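Tuesday, late

Got in before eight so I could have the bench to myself. The plan for the day was to settle the finger question, which has been dragging on since we bolted the second arm down. Two sets of fingers, the Botari pads and the Eshun ones, same jobs, same speeds, same person writing it all down.

Morning was the Botari set on both arms. Zeroed the grippers first and then again after the left one came up with an offset I didn't like. It went away when I reseated the connector. I should replace that cable. I wrote the same thing two weeks ago.

Started with the picks from a printed block, 38 per side. The right arm dropped two and the left dropped one, all three of them near the end when I had the force limit down at 15 percent. At 20 nothing fell. The Botari pads are wide and a little soft, and they forgive a bad approach angle. What they don't do well is let go. Twice the block came back up with the fingers when they opened, and I had to add a short wait before the retreat. The wait fixed it but it makes every cycle longer.

Swapped to Eshun at ten thirty. Four screws a side, and the left ones are hard to reach unless the wrist is rolled, so I rolled it and then forgot and started the homing routine with the driver still lying on the table. Nothing hit it. I put the driver in my pocket for the rest of the day and found it there when I got home.

The Eshun fingers are narrower and stiffer. Same 38 picks per side. The right dropped four, the left dropped three, and these were spread through the run, so it isn't only force. When the grip is off center the block turns a few degrees and that is enough. Release is clean every time, though, with no wait needed. If the camera pose were better I think they would win.

The pose is the other problem. I reran the hand-eye calibration with the Fevmont board at lunch and the left arm still reads a little short in depth. I tried the older Vuvevari controller on that side for an hour in case it was timing. The motion was rougher and the depth error stayed exactly where it was, so it isn't the controller. I put the new one back. Lost most of an hour to the network settings, which I had not saved.

Moved over to the calligraphy table after that. I like it for testing because the items are small and don't match each other, and the felt gives slightly under the fingers, so the height setting matters more than it does on the bench.
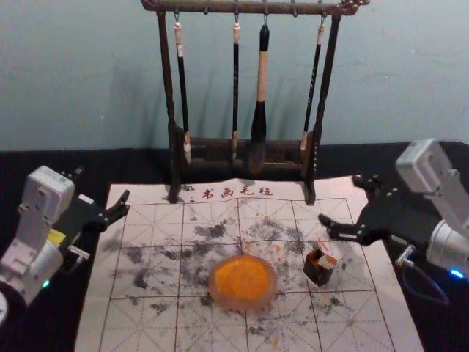
Calligraphy table, both grippers open over the felt, right one toward the brown cube.

Ran the cube on the right arm only, with closing speed at 65 percent. The Eshun fingers held it well, better than the printed block. I went down to 40 to see if it was gentler and saw no difference in the log. Left the brushes alone today. I want the depth sorted before anything goes near the rack.

The log stopped at line 1027 when the disk filled up. I cleared the old videos and copied everything off, but the last few cube runs are only in my notebook.

Where I am tonight: Botari on the left, Eshun on the right, and leave it that way for the rest of the week – the left arm has the worse calibration and needs the wider pads. Order a cable. Save the network settings. Redo the left calibration first thing, with the lights on for half an hour beforehand.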